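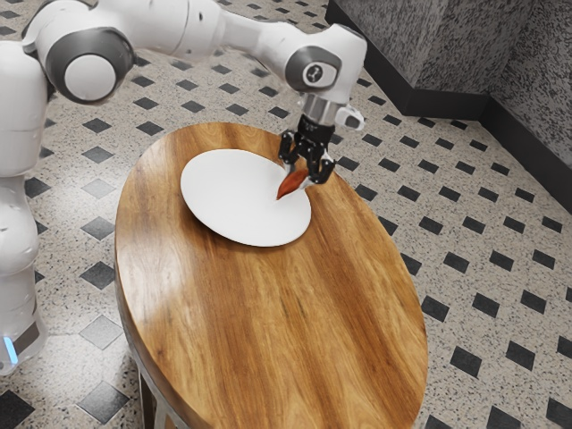
What counts as "placed" in a put-it-on-the-plate benchmark?

Posted by grelura_bench, 20th January

We run a small set of simulated tabletop tasks, and one of them is putting a piece of food on a plate. Our scoring rule calls it a success when the object's center is inside the plate's outline and below a height limit. A reviewer says this is "not good practice" but didn't point to any standard. Is there one? We have 159 episodes scored and I'd rather not redo them over somebody's taste. Our success rate under the current rule is 70 percent.

Alerley

I don't know of a standard that defines "placed," and I'd be suspicious of anyone selling you one. The safety standards for industrial arms cover guarding, stopping and so on. They don't care where your carrot ends up.

Your reviewer has a point though. By your rule an arm can score while the gripper is still closed on the food, provided it holds it low enough over the plate. I wouldn't call that placing. The minimum I'd accept:

Fingers open and clear of the object.
Object touching the plate, and not touching the table.
Object still there 2 seconds after release.

Write the rule down before you run anything, and publish the code that checks it. If you change the rule afterward, report both numbers. Long, tapered objects need extra care, as one end can hang over the rim while the center passes your test. Decide whether that's allowed and say so.

If you logged the full state you can rescore without running a single episode again. If you only kept the pass/fail flag – well, that's a bad practice too.

mäkelä_77

Just use whatever the simulator gives you, everyone does. Contact checks are flaky anyway.

Gronham

"Everyone does" is how we ended up with papers nobody can compare. Contact checks do flicker, so require contact for 5 steps in a row and move on.

I'd also ask what the 70 percent is for. If it's for comparing two versions of your own controller, fine. If it's going in a brochure about real kitchens, I don't believe it, whichever rule you pick.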